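Tipping on a set menu when the service charge is already on the bill?

Posted by durrani_eats, September 8, 2024

We have a table booked at Volano in November for my parents' anniversary. There will be 8 of us and they only do the set menu for groups that size. I called to confirm and was told a service charge is added for parties of six or more. I forgot to ask how much it is and whether it goes to the servers.

My question is whether I'm expected to leave something on top of that. My dad always tips in cash no matter what, and I'd like to sort it out with him before we go so there's no discussion at the table. Also, two of us don't drink. Is it normal to ask for the wine pairing to be taken off for just those two, or does the whole table have to do the same thing?

skirnora
Member, 432 posts

No, you don't have to tip twice. It's already on there.

Wine is usually per person. Just ask.

plates_and_forks
Member, 2,052 posts

I waited tables for a long time, including at a place that did mostly big groups, so here is how it worked for us.

Call back and ask two things. First, what percentage they add. Second, whether it is a gratuity that goes to the staff or a service charge the house keeps. Those can be two different things even if they sit on the same line of the bill. If the person on the phone doesn't know, ask for whoever handles group bookings, and try mid-afternoon when they aren't seating people.

If it goes to the servers and it's 18 or 20 percent, you're done. Some people leave a little extra when the night went well, but no server I worked with expected it. If the house keeps it, I would tip in cash and hand it to your server directly.

On your dad - give your card to the host when you arrive and ask them to bring the slip to you only. He can still leave a few bills under the saucer if it makes him happy.
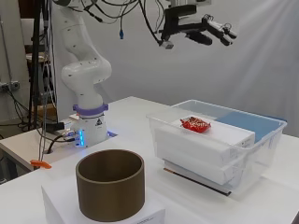

For the wine, tell them ahead of time and tell them again when you sit down. The note doesn't always make it from the booking to the floor. We did this at Bundinov last spring with three people not drinking, and they took the pairing off for those three and charged $8 each for a juice pairing that was fine but very sweet. Ask the price before you say yes to that.

One more thing to check is the deposit. Ours was $104 and it was supposed to come off the final bill. It wasn't on there when the check came, and I had to show them the email. They fixed it right away, but have yours handy on your phone.

durrani_eats

Thanks both. I called again and it's 20 percent and it goes to the staff. The pairing can come off for two people with no problem. They want the final numbers a week ahead, so I'll give them the wine count then too.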